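4. Clearing a path after dark

Before the first snow (November in most places) walk the path and pull up hoses, edging stakes, doormats. You wont find them later.

1. Clear the doorway first. Pile snow on the downhill side.
2. Switch the work light to LOW while you get your gloves on, then HIGH.
3. Look over the whole lit stretch before starting. Smooth snow hides curbs and steps.
4. Any dark spot on the surface, check by hand. Could be a twig, could be a drain cap.

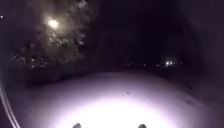 Fig. 2. Path at night, light on. Small dark spot right of center, fainter one farther right.

5. Start at the near end, work toward the far edge of the light. Stop there. Move the light up, then carry on.
6. Two passes. First one shallow, second down to the paving.

CAUTION: snow close to the beam looks almost pure white and flat. Dont judge depth by eye, use the Stello depth stick.

NOTE: Drolley grit goes down after teh second pass, not before. Refill bags are part no. 2190, see the parts list.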